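2024-04-12, room 205

Today I worked on the white table near the window. In the morning I took everything off it and wiped the top two times with the Tastimby cleaner. The first time it left stripes, so I used less and a dry cloth after. Better.

The table had a small wobble for a long time. I put the level on it and the left back foot was short by 2 mm. One felt pad from the Verhoeven box is enough - please do not remove it when you sweep.

Overhead light: I find it too strong on the white top when I read small labels. The Davura lamp from room 101 is softer, but its arm is short. I will ask if we can keep it until August.

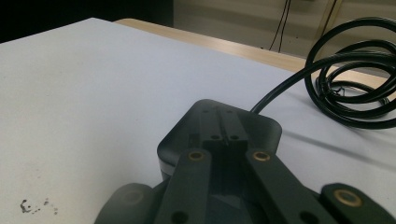

The Dindier trays go back on the shelf, not on the table. I have put new labels on 14 of them, and the rest must wait for more tape. The old labels come off easily with warm water.

Still to do:

- order tape and felt pads
- measure the height of the table again next week
- find the second key for the drawer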